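Home | Notebook | Benches | Stores | Rota | Search

December — morning entry, continued after lunch
Posted by: Workshop Office, Drimstead

Bench 2, tower refurbishment with the arm

This entry records the present state of the arm work on Bench 2 and the effect it is having on the duties of the bench staff. It should be read with the Tremley handover notes, which cover the earlier fixture plate and are not repeated in full.

The current batch is 16 Dell towers from the Brundico contract. Each is opened by hand, laid on its side and placed against the stop on the slatted bench before the arm is enabled. The side panel goes on the floor rack with the job ticket taped to it. Two panels were put back on the wrong machines last month, and the ticket rule is therefore to be followed without exception.

The arm programme is the Vaněk sequence, revision 10. It deals with small parts in and near the processor socket and the memory slots. Everything else inside the case remains hand work: drive carriers, power cables, cleaning, and the final check of the retention lever. The blue latches are also left to staff. The gripper can reach them, but the force limit has not been agreed and the setting is to stay as it is.

Changes to the working day

Before the arm was installed, one technician took a tower from opening to closing. The same work is now divided. One person prepares and closes the cases, and a second supervises the arm and loads the fixture plate. Staff have reported that the supervising post is less tiring for the hands and more tiring for the eyes. Several have asked to change over at mid-morning as well as at lunch. This has been accepted for the remainder of the batch and the rota has been amended.

A further point was raised concerning skill. Those who supervise for a full day do very little fitting, and newer staff could pass a month without seating a part themselves. It has been decided that one tower in each batch will be done wholly by hand, by whoever has had the least bench time — the arm is to be parked for that job. The time lost is accepted.

Arm over the open case, socket area, Bench 2.
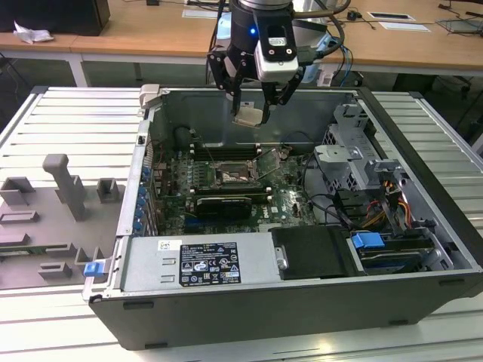
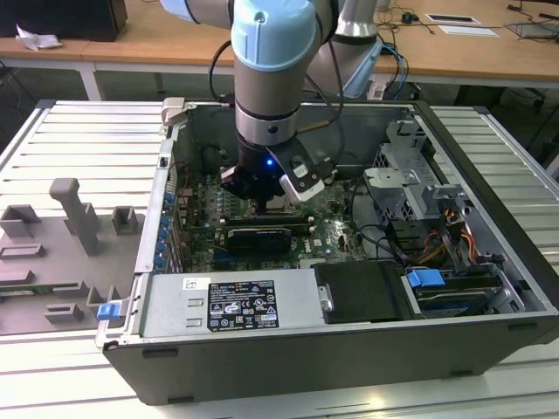
Points for the next shift

1. Check the ticket number against the case before enabling the arm. Job 1699 is on hold awaiting a replacement drive and must not be loaded.

2. Keep the cables from the drive cage clear of the arm's path. Tuck them by hand; do not use tape inside the case.

3. Load the fixture plate from the rear holders forward. The low slots at the left edge are easily missed, and a part left there will not be picked up by the sequence.

4. If the arm pauses over the board, press hold and wait for it to settle before reaching in. Do not lift the gripper by hand. Write the step number in the log, even where the sequence resumes normally.

5. The wooden desk behind the bench is for paperwork only. Parts trays are to go back to stores at the end of the shift.

Outstanding

The question of who signs the closing sheet is not settled. At present the person closing the case signs for all of the work, including steps carried out under another person's supervision. Staff consider this unfair, and the objection seems reasonable. A sheet with two signature lines has been drafted and sent to Tremley for comment. Until a reply is received the old sheet stays in use, with the supervisor's initials added in the margin beside the arm steps.

Spare fingertips for the gripper are on order. Stores to confirm the shelf.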